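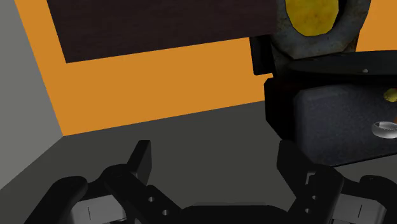

*The view from behind the simulated gripper in one of the club's practice rooms. Picture: Drusen Robotics Club*

**Drusen students take coffee machine task to Brelurmont final**

9 February 2025

Students from the robotics club at Drusen College have won a place in the final of the Brelurmont Schools Simulation Challenge, a contest in which every robot, room and object exists only on a computer.

The college team finished fourth of 39 entries in the qualifying round and will go to Brelurmont next month with seven other schools. It is the first time Drusen has got past qualifying. The club entered last year as well but withdrew when its program would not run on the organisers' computers.

Teams in the challenge are given the same robot arm with a two-finger gripper and a set of kitchen and workshop tasks. They write the software that decides how the arm moves. The organisers then run each program in rooms the students have not been shown, with different wall colours, different lighting and the furniture moved. A program that has only learned one room usually does badly.

Drusen's chosen task was to work a coffee machine: move up to it, press the correct control and back away without knocking anything. Each attempt is limited to 30 seconds of simulated time. The team's program was run 448 times in qualifying and completed the task in just over two thirds of them.

Aisyah Rahman, who leads the team, said most of the autumn had gone on the last few centimetres of the movement.

"Getting the arm across the room was done by the end of September," she said. "Then it would reach the machine and push the wrong part of it, or stop short and close the fingers on nothing. We spent weeks on that. We had one version that was very good as long as the wall was white."

The club now practises in plain rooms built by the students themselves, with flat walls in strong colours and no pattern on the floor. Grey and orange are the pair used most at the moment. The walls can be changed from a short settings file, and younger members have been put in charge of making new combinations. Rahman said the brightest ones had been the most useful, as they showed up mistakes in how the program read the edges of the machine.

Much of the work is done by looking at single views taken from just behind the gripper, which is all the program itself has to go on. Members go through the failed attempts at the start of each meeting and sort them by what went wrong. The club has kept notes on 400 failures so far, and these are stored in a shared folder that new members are asked to read before they write any code.

The team has five members in the upper school and meets twice a week after lessons in the Lau Building. It has no robot arm of its own. Computing teacher staff run the sessions, and the heavier training jobs are left going overnight on the machines in the design room, which has caused a few complaints from pupils who arrive in the morning to find them still busy.

A replacement graphics card was paid for in the autumn by Lornov, the packaging firm on the ring road, which also let the club visit its sorting line. Two of the students have since been offered summer placements there.

The final will be held over one day in the main hall at Brelurmont. Finalists are to be given a second task on the morning of the event and will have until mid-afternoon to adapt their programs. The organisers have said only that it will involve a door or a drawer. Scores from the second task count for half the total, and the qualifying results are not carried forward.

Rahman said the team had started on drawers and would leave doors until after half-term.

"Drawers are straight, so we think we can get something working," she said. "Doors swing into the arm. We have tried one and it went through the wall, so there is a fault in our room as well as in the program."

The winning school will be invited to run its program on a real arm at the organisers' laboratory later in the year. Places in the hall for families and friends are free but must be booked through the college office. The club is also open to new members from any year, and no programming experience is needed. Pupils who are interested should come to the Lau Building at the end of lessons on a club day or leave their name with the computing department.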